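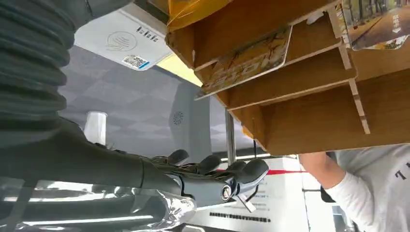 June
Posted by the build bench, Bistano workshop

Filed under: Notebook / Compilers & tooling

Print this entry | E-mail to a colleague

Picked up where I left off before lunch, which was the business of moving our parser library over to the Vurov compiler now that its source is out in the open and we can all have a proper rummage. I'd been looking forward to it, I'll admit, and had the kettle on and everything.

First build gave 158 warnings. I went through them with a pencil (old habit) and a good many are the same complaint about unused return values, which Holovko has always let us get away with. Fixed the obvious ones in the string handling and got it down to 144, then decided that was quite enough of that for one sitting and went to see whether the tests would run at all.

They did, mostly! Eight failures, all in the date formatting, and all of them to do with the way Vurov treats an empty locale. Holovko falls back to the system setting and Vurov hands you back nothing, very politely, and carries on. I rather prefer the second way now I've read the code for it, but it does mean our wrapper needs a check at the top. Have put one in on the branch, not merged, please have a look when you've a minute.

Build time from clean is about 30 seconds on the old desktop, a good deal quicker than I'd braced myself for. I haven't tried it on the laptop.

Licence: read it twice over a biscuit. It seems fine for us to ship the runtime alongside Visix so long as the notice goes in the box with it, but I'd like somebody else to read the patent paragraph, as my eyes had gone a bit by then.

Still to do: the linker flag that Holovko spells with one dash and Vurov with two (it cost me most of an hour), and the build script wants tidying where I commented things out in a temper. The nightly job is still pointing at Holovko, so don't be alarmed if it goes green tomorrow while the branch is red.

Stopped at ten past five.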